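The hobby cupboard

I have reached the age where I can date my life by abandoned hobbies. There was the bread year, the ukulele spring, and a long damp period when I was going to be someone who knew about moss. Each one came with equipment, and the equipment never leaves. It lives in the cupboard on the landing, which now has to be opened with one knee braced against the door.

My friend Babak Tehrani takes a harder line. He owns one hobby at a time and sells the last before starting the next. In August he got £43 for an entire home brewing set and put it towards a second-hand fishing rod. I asked if he missed the brewing. He said he missed the idea of being a man with a cellar, and that he lives in a second-floor flat.

I tried it his way and listed the ukulele. One person wrote to ask if it was a guitar. Another offered me a bag of compost for it, and I thought about that for longer than I'd like.
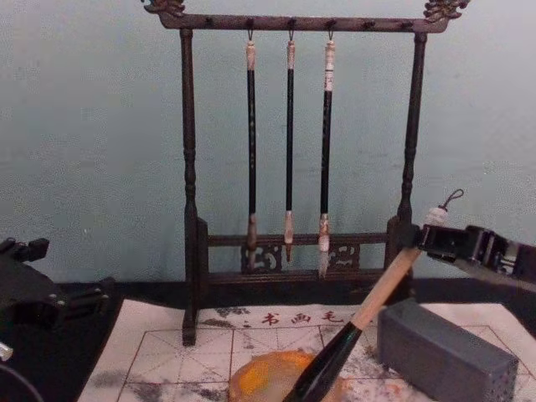 Brushes on their rack. My own handwriting is still best suited to shopping lists.

The trouble is that buying things feels so much like learning. I spent a whole evening comparing running shoes, went to bed pleasantly tired, and had not run anywhere. The bread year cost me £300 before I'd made a loaf you could cut without standing up.

So there are new rules. I have to borrow the thing first, or do it badly with something from the kitchen drawer, for 100 days. After that I may spend money. I'm on day six of whittling, using a vegetable knife and a bit of garden cane, and so far I have made a shorter bit of garden cane.

Babak wants to know if I'm selling the knife.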